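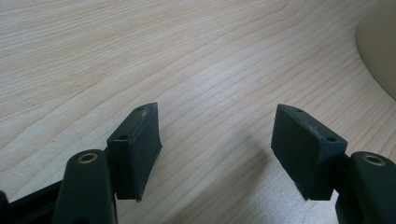
Khalil Nimri asked last time whether you have to know anything about robots to come to one of these. No. Please put that at the top, Khalil said, so it's at the top.

Stistelis open day -- people wanted

We're opening the shop floor to visitors in December and need hands. Two kinds of hands. Demo helpers (paid) and try-it-yourself participants (not paid, but fed). Read both before you write in, last year half the emails were for the wrong one.

DEMO HELPERS -- 3 places

You stand at a table, you show visitors how to pick things up with the hand-held gripper, you let them have a go, you reset the table. Repeat. Groups come through every 40 minutes, so it's quick.

Need:
-- OK on your feet for a full shift
-- OK talking to strangers, kids included
-- steady hands, patience with people who don't have them
-- there for the training evening, no exceptions this time

Nice to have: Spanish, or any shop or lab experience. First aid card is a plus, say so in your email.

Shift is 10 am to 4 pm with lunch in the middle. Training evening is paid at the same rate. Rate is in the reply we send you, it's the same for everbody.

PARTICIPANTS -- 6 per session, 2 sessions

Morning session starts 10:30, afternoon 1:30. You get the gripper, a table and a set of simple jobs: pick up, put down, move over, hand to the next person. Then the same jobs get run by the arm in the Tavutetti room and you watch from behind the rail. After that we sit down and you tell us what was awkward. Grip too stiff, too heavy, hard to see past the jaws, whatever. Say it plainly.

Adults only for this part. Left-handers very welcome, we never get enough. No engineers from Likent please, you've all done it already.

Wear closed shoes. Tie long hair back. No rings or dangly bracelets on the hand you'll be using. Bags go in the lockers by the front desk, bring your own padlock or borrow one.

Getting here: use the Choi building entrance, the side one, not the loading dock. Parking out back fills up early. Elevator works again. If you need a seat at the table or more time with the tasks tell us when you sign up and we'll set it up that way.

TO APPLY

Email the open day desk, subject line HELPER or PARTICIPANT. Name, phone number, which session (participants), any shifts you can't do (helpers). Couple of lines on yourself is plenty -- no resume, no cover letter, we won't get to them.

Helpers hear back first. Participants get a yes or a waitlist spot the week after. If your plans change let us know, theres always somebody on the waitlist who can take it.

Just want to look around? No sign up needed, doors are open till 4 pm.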